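Drukholm kitchen cabinet handles review: seven months with the long bar pulls
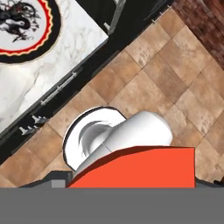 Words: the Urell Home desk
Kitchens / Fittings / Reviewed in May

Changing the handles is the cheapest way to make an old kitchen feel different, and most people who do it buy whatever the big shed has on the shelf. I wanted something longer and heavier than that, so last autumn I ordered a full set of Drukholm bar pulls for a galley kitchen with 20 doors and drawers. They have been in daily use for 7 months.

The handles come in three lengths. I bought the 325 mm version for the drawers and the shorter one for the wall cupboards. Each arrives in its own cardboard sleeve with two bolts, and the bolts are the first complaint. They suit a standard door of 18 mm and nothing thicker. My drawers have a false front screwed to a box, which makes them nearly twice that, and I had to buy longer bolts separately. Drukholm's product page says "fixings included" and leaves it there.

Fitting is simple if your old holes can be filled or hidden. Mine couldn't be reused, as the old knobs had a single hole in the middle. I filled those, sanded them and touched up the paint, which took far longer than putting the handles on. A drilling template would have helped. Drukholm doesn't supply one, so I used the Skolari plastic jig, a cheap thing with sliding stops that did the job well enough. Put masking tape over the spot before you drill, especially on a gloss door, and go slowly for the last few millimetres.

In use they are very good. There is room behind the bar for a whole hand, even in an oven glove, and you can pull a heavy pan drawer from either end without it twisting. The ends are squared off but not sharp. I have caught a trouser pocket on one twice, both times on the drawer by the back door where the gap is narrow. In a tight kitchen I would go down a size on that side.

The finish has held up on all but two. Those are beside the sink, and they have gone slightly dull underneath where wet fingers go. A wipe with washing-up liquid brings back most of the shine. I tried a metal polish on one and it left a faint haze, so I'd avoid that.

None of the bolts has worked loose so far, although I did nip them all up after the first month.

The price is the sticking point. The set came to £694 with delivery, and the Jibrin range, which I had in my last kitchen, was less than half that. The Jibrin bars are thinner and ring a bit when a spoon hits them, but they did the same work for years. If you are fitting out a rental or a utility room, buy those.

Good points: solid feel, plenty of hand room, straight and evenly finished.
Bad points: short bolts, no template, dulls near water, expensive.

Score: four out of five for the handles, two for what comes in the box.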